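Galería: la mesa de Gutura

Gutura es el nombre que le pusimos a la máquina que montamos entre varios en el taller compartido Darkwood. Tiene dos brazos con pinza y está fijada junto a una mesa blanca. Empezamos en mayo con las pinzas; los estuches de auriculares vinieron después, cuando ya podía coger tacos de madera sin tirarlos. El presupuesto total fue de 870 euros, de los cuales 700 se fueron en motores y reductoras de segunda mano.

Las fotos más antiguas siguen en la página de Skunura, el proyecto anterior. Las que vienen ahora son de la parte de agarre.
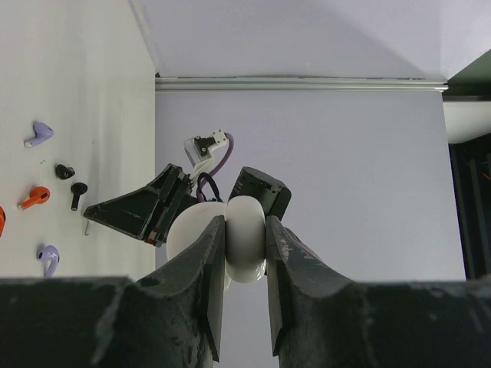
Dedos grises de la pinza con una pieza blanca brillante. Auriculares sueltos en la mesa.
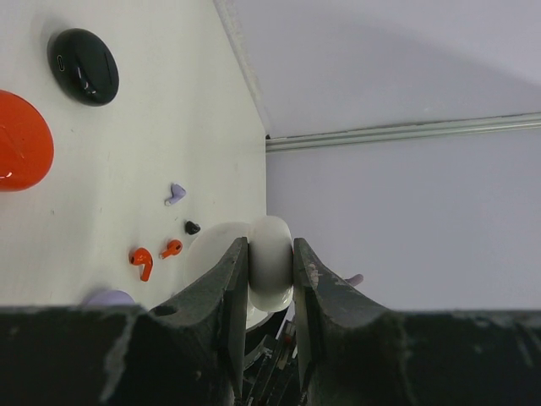

El programa de control lo escribió Francine Bergeron y tiene 2 modos: uno manual, con mandos, y otro que repite trayectorias grabadas. El manual es el que más usamos. Los estuches dan más guerra que los tacos, porque son lisos y curvos y la pinza tiene que cerrar con poca fuerza. El blanco de la segunda foto está cogido de canto, que es la postura que preferimos para dejarlo después en vertical. La pintura de los dedos ya está rayada y saltada en las puntas; la próxima capa será de otro tipo, o probaremos fundas de silicona.

Queda por hacer la rutina que separa los auriculares por color. También hay que ordenar el cableado y etiquetar los conectores.

Los planos de los dedos están en la carpeta común, en la versión que lleva el nombre Söderlund. Para imprimirlos, relleno al 100 por cien.

Última actualización: lunes, 6 de febrero de 2023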